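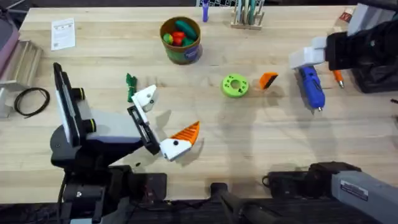 Gromesdale Lost Words

A word list with recordings, version 21

What it is

A list of dialect words from Gromesdale and the farms above it, with what they mean, who said them, and a sound file where the person was willing to say the word twice. It began as a text file on Roman Rutkowska's old laptop and still behaves like one.

The list holds 3000 entries. A good share of them are words for rain. We did try to merge these, and were told at some length that a "smirrock" and a "dag-end" have nothing to do with each other and that only a person from Dokotthorpe would think so. They remain separate.

What's in the folder

words.csv – the main list, one word per line
speakers.csv – where each speaker grew up, and the decade they were born in
audio/ – short recordings, named by entry number
disputes.txt – exactly what it sounds like
old/ – please leave this alone

Columns in words.csv

entry: a number. Gaps are words that were withdrawn, usually after somebody's sister heard the recording.

word: spelled the way the speaker wanted it spelled. If they had no opinion, Aldana Durán picked. She has opinions.

meaning: in plain English, kept short. Where a word has two meanings they are split by a semicolon. Where it has two meanings that contradict each other, see disputes.txt.

place: the village, or "upper farms" for anything past the second cattle gate.

polite: yes, no, or depends. "Depends" mostly means it depends on whether you are talking to the sheep.

audio: the file name, or blank.

How it was collected

Most of the words came from kitchen-table visits. Fidel Daza and Tadeo Aravena went around with a recorder and a list of prompts ("What do you call the bit of bread at the end of the loaf?") and came home with answers to other questions. We kept those too. There were 112 speakers in all, a few of whom are down as one person because they would only talk at the same time.

The rest came from a box of index cards left by a schoolteacher in Dokotthorpe. The handwriting is lovely and about half of it can be read. Anything taken from the cards has "card" in the place column, which is the wrong column, but changing it breaks Tadeo's script and he has asked us to stop bringing it up.

Known problems

The letter G is thin. We started at A and again at T, and met badly.

Farm words are well covered, cooking words less so, and words for illness hardly at all. People will tell a stranger what they call a stuck gate long before they tell him what they call a bad stomach.

In 50 of the recordings you can hear a clock. In one you can hear the clock being argued about. That is entry 1406 and we are fond of it.

Three entries were made up by a man who wanted to see if we would print them. We know which three. Two have since been heard in the pub, used by people who had never met him, so they stay in.

The "born" column in speakers.csv is by decade, as given by the speaker. We did not ask for proof. You are welcome to go and ask.

Using it

Copy it, print it, teach from it, put it on a tea towel. Please say where it came from. Please do not use the recordings to make fun of anyone, who may well be listening.

If you want to use the sound files for anything you plan to sell, write to Dardo Paredes first. He is slow to answer in June, when there is hay.

Changes since version 20

Fixed the alphabetical order after Q.
Removed a duplicate of "wandle". There are now two.
Put back "hobbish", meaning damp but cheerful, which had been deleted by mistake.
Renamed disputes2.txt to disputes.txt and merged the contents. Sorry to both families.
Audio volume evened out, apart from the auctioneer, who could not be helped.

Sending us a word

Send the word, what it means, and where you heard it. A sentence with the word in it is better than a definition. "My aunt always said it" is a fine source, but tell us where the aunt was from. We check each new word with at least two other people, and if they both laugh we go and find a third.

Last full check of the list: March 14, 2020, by Aldana Durán, who would like it known that the semicolons were already like that.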